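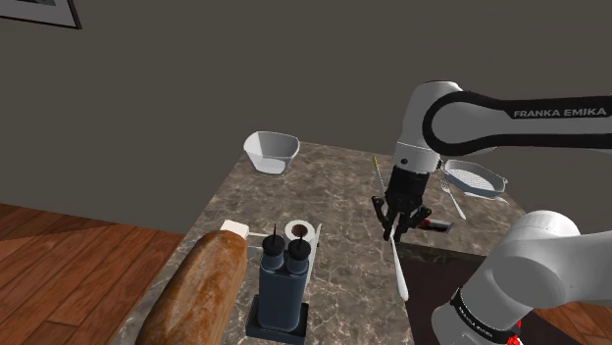

자전거 보관대 보조금, 신청할 만한가요?

Hinderdale 쪽에서 작은 가게를 하고 있습니다. 시에서 가게 앞 자전거 보관대 설치비를 보조해 준다는 공고를 봤는데 솔직히 좀 미심쩍습니다. 작년에도 비슷한 사업이 있었지만 주변에서 받았다는 집을 못 봤거든요. 설치는 Conen이라는 업체만 할 수 있다고 되어 있고, 견적에 기초 공사비가 따로 붙는다고 합니다. 손님들은 지금 가로수에 자전거를 묶어 둡니다. 제가 원하는 건 요란한 디자인 말고 회갈색에 밝은 줄무늬가 든 대리석 무늬 조리대 같은 색으로, 가게 앞 보도블록이랑 어울리는 정도입니다. 공고에는 색상 얘기가 한 줄도 없네요. 받아 보신 분 계신가요? 마감은 12월입니다.

작성자: 골목세탁

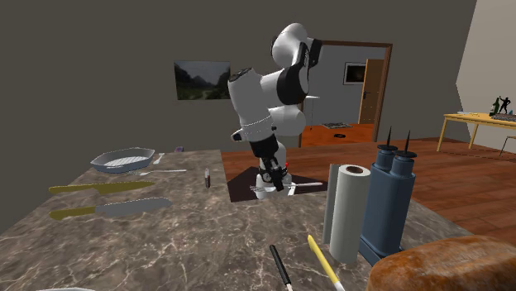

대리석 무늬 조리대와 로봇 팔

두바퀴노점
저는 받았습니다. 결론부터 말하면 돈은 나오는데 생각보다 적습니다. 공고문의 "전액"은 보관대 본체값만이고 바닥에 앵커 박는 비용은 빠져 있어요. 저는 2대용 하나 놓는데 본체 말고 200유로를 더 냈습니다. 접수번호가 337번이었는데 심사 결과까지 넉 달 걸렸고 중간에 연락은 한 번도 없었습니다. 색상은 검정, 회색 둘 중에 고르라고 하더군요. 원하시는 색은 안 될 겁니다. 그리고 보도 폭 도면을 꼭 같이 내세요. 저는 그걸 빼먹어서 한 번 반려됐습니다. 계약서에 유지보수를 누가 하는지도 적혀 있어야 합니다. 제 것에는 없어서 지금 나사 하나 풀린 걸 두고 시와 업체가 서로 미루는 중입니다.

Vidal사거리
그런 거 다 홍보용이에요. 보관대 사진 찍고 끝. 자전거도로나 제대로 이어 놓으라고 하세요.

페달꾼2726
윗분 말도 이해는 가는데 질문하고는 상관없는 얘기 같고요. 업체가 한 곳뿐이라는 말은 저라면 다시 확인하겠습니다. 제가 문의했을 때는 Flesance 제품도 규격만 맞으면 된다고 했습니다. 다만 전화로 들은 거라 믿지는 마시고 담당 부서에 메일로 물어서 답장을 보관해 두세요. 전화로 된다고 해 놓고 나중에 그런 말 한 적 없다는 경우를 여러 번 봤습니다. 앞바퀴만 끼우는 형태는 피하세요. 바퀴가 휘기도 하고 프레임을 못 묶으니까 결국 손님들이 다시 나무에 묶습니다. 거꾸로 된 U자형이 제일 무난합니다.

골목세탁
답변 감사합니다. 일단 메일부터 보내 보고, 앵커 비용을 가게에서 내라고 하면 그때 가서 접을지 생각해 보겠습니다.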